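Monthly walk-through, Pascu building, ground floor
Inspected by: Mateja Babić
Copy to: Tudor Tănase

EXITS AND AISLES
1. Front and side exit doors open fully — OK
2. Aisles clear to the painted line — Not OK. Two pallets by door 7. Moved while I was there, but they were in the same spot last month.
3. Exit signs lit — OK, except the one over the stairs, which flickers. Work order 778.

FLOORS
4. Mats flat, no curled edges — OK
5. Loose items off the floor — See comment.
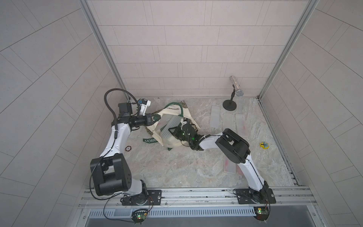

Cream tote bag with green straps, ground floor.
Comment: Personal bags go on the hooks or in a locker. Safta Munteanu will bring this up at the shift meeting.
6. Spill kit stocked — Low on pads. Reorder from Valten.

ELECTRICAL
7. Panel doors closed and labeled — OK
8. Extension cords not used as permanent wiring — Not OK. One behind the copier, one in the break room. Facilities to quote a new outlet for each.
9. Cords and cables undamaged where visible — OK

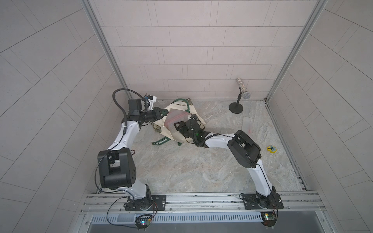 FIRE EQUIPMENT
10. Extinguishers in place, tags current — 19 checked. The one by receiving is due in October.
11. Nothing stored under sprinkler heads — OK. Top shelf in the supply room is close, roughly 19 inches.

FIRST AID
12. Kit sealed and in date — Burn gel expired. Replaced from stock.
13. Eyewash flushed — OK, log initialed

Open items go to Roxana Crăciun.

Last updated: Oct 1, 2026
Narkon Facilities Office, ext. 300 | Back to top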